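I have been reading adverts for home keyboards since December, and I am starting to think they are all written by the same person. Every one of them promises "endless possibilities". My old Brunton had no possibilities at all beyond piano, organ and a thing called Strings 2, and I wrote more on it than on anything since.

Anyway, the one I went to try was the Kudine, which claims 2,897 sounds.

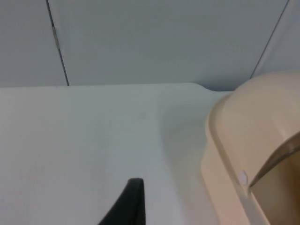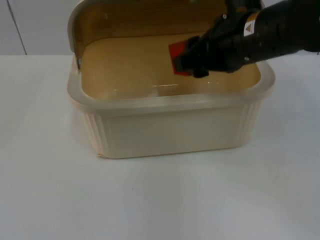
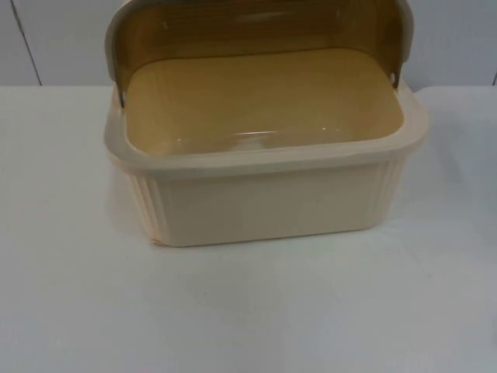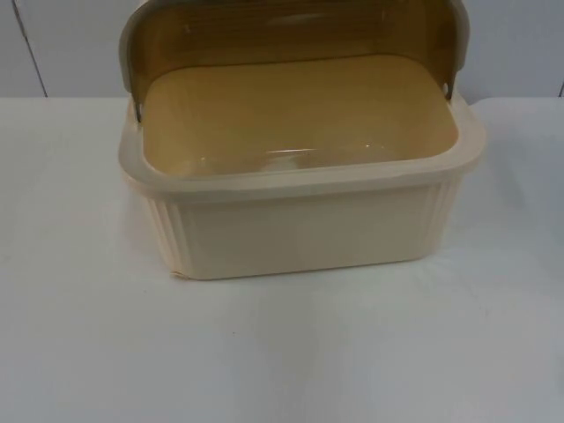
Cream plastic on a white table.

Back to the Kudine. I did not get through 2,897 sounds and I doubt the people who made it have either. I tried the pianos first. Three were decent, and the rest were those same three with more echo or less of it. The saxophones should be left alone. Lertchai Luangrath, who plays weddings and has to care about this stuff, told me he uses five sounds in a whole evening and has never had a complaint.

The auto-accompaniment is the part I trust least. You hold down a chord and a band turns up, which is fun for a bit, but everything I played came out as the same cheerful bossa nova. Napaporn Chuensuk says I should switch off the intro and fills and just keep the drums. She may be right – I'd still be paying for the rest of it.

The keys were fine. A bit springy, a bit noisy when you let go quickly. The speakers buzzed on the low notes with the volume past halfway, and the chap in the shop said it was the stand. I asked to try it on a different stand and it buzzed on that one too.

So I haven't bought it. The Pulel is next, if anyone near me ever has one out of its box. It only has 2,685 sounds, so I shall have to manage.

Recent posts
Do I need weighted keys?
Thaweesak pedal, one year on
Selling the Brunton (and regretting it)
Headphones for late practice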